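Planner stalls right before the handoff

feltari_dan
Two arms, Sarico planner, and mine quits 15 steps in with "no valid goal."
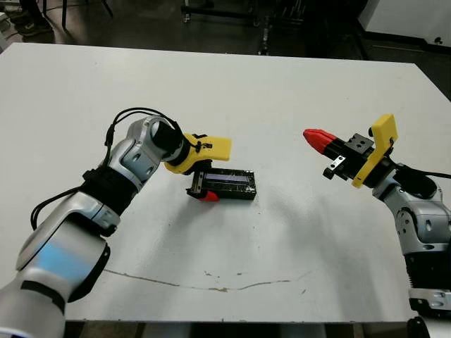 My collision margin is 10 mm. The right arm has its red finger aimed across the table at the left gripper, and I'm wondering if the planner hates that.

plakby
Drop the margin to 2 mm near the grasp – worked for me! 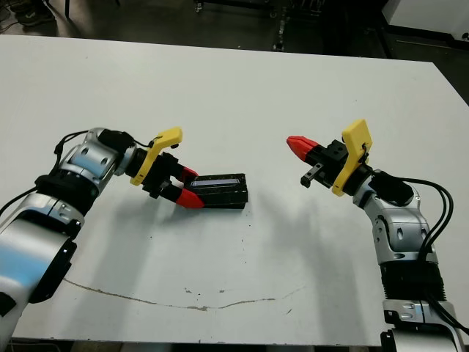

Put it back to normal once you retreat, or you'll scrape something.

cabral40
Log the goal pose first. Mine was in the wrong base frame.

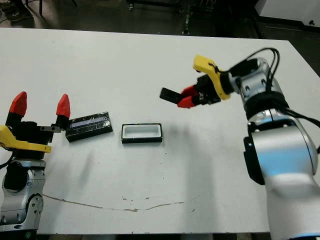 Related: Timeouts in Sarico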